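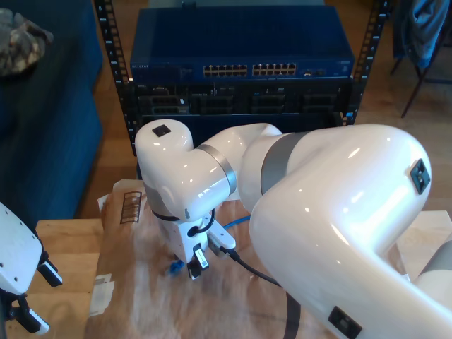 Network corner checklist, Worham office, January 2026

I do this one on a Sunday so I can poke at things in peace (and eat my lunch on the floor, sorry Chenxi). Last full check was in April, so some of these comments run long!

1. Rack stands level, doesn't rock: OK. Gave it a good shove from both sides.
2. Rack screws tight: OK, 2 needed a quarter turn.
3. Loose cables off the walkway: NOT OK. I coiled up what I could, but we really need more of those Velcro straps, I'm forever stealing them from the Trumer closet.
4. Work table, no splinters or wobble: OK, though I'd love to get it sanded someday. 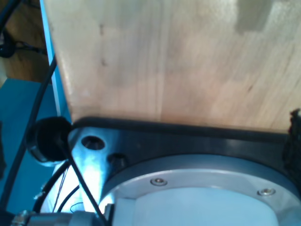
Jiahui Wei wrote back that the table should stay well clear of the rack, whatever shape it's in, and wants a tape line on the floor. Fine by me, added as item 5.

5. Tape line on floor: TO DO.
6. Packing paper and mailers cleared off the table: NOT OK. Paper goes in the recycling bin, please, and peel the labels first if you can.
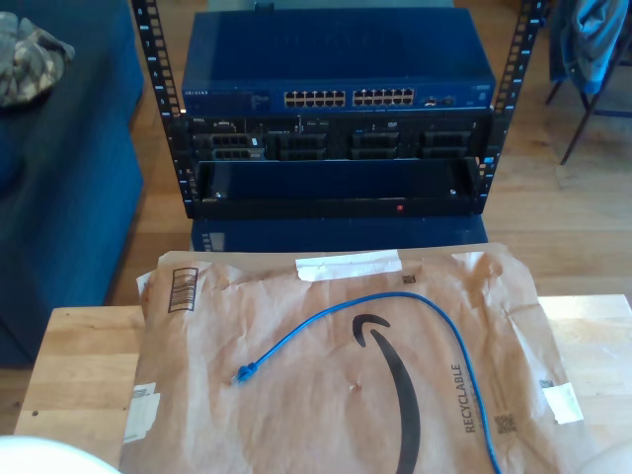 7. Asset tags match the list: the switch should be 1,723 and I've got it down as 102 on the old sheet, so I'm fixing the sheet.
8. Ports free of dust, no bent pins: need a better flashlight, will redo.

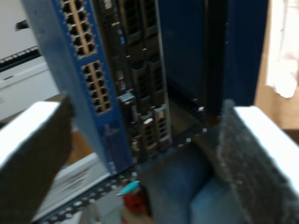 9. Spare patch cables: 27 in the drawer, plenty.
10. Extinguisher tag in date: OK. Azucena has the key to the cabinet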